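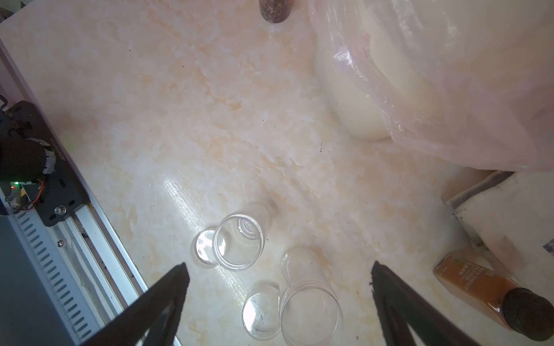 Workshop > Notebook > Power systems
2 min read

August, 16:05. Kerwood motor on the bench again. The box promises 405 W. I don't believe it – best I got was 5 short bursts before the Ferri controller cut out, and the pack was fresh.

Gemma De Luca blames the prop. Maybe. She said that about the Durumura too. 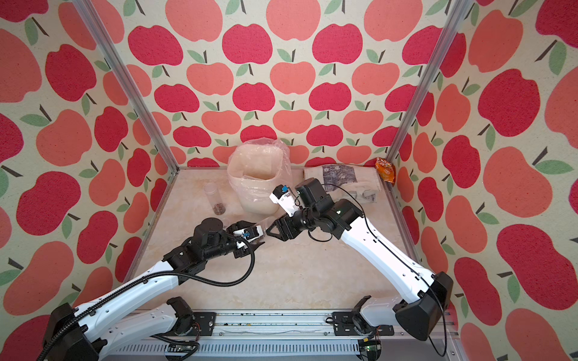
Weighed the glider ready to fly: 1383 g, well over the kit's claim. Moving the battery back before I add any nose lead. Retest at 100% throttle with the smaller prop.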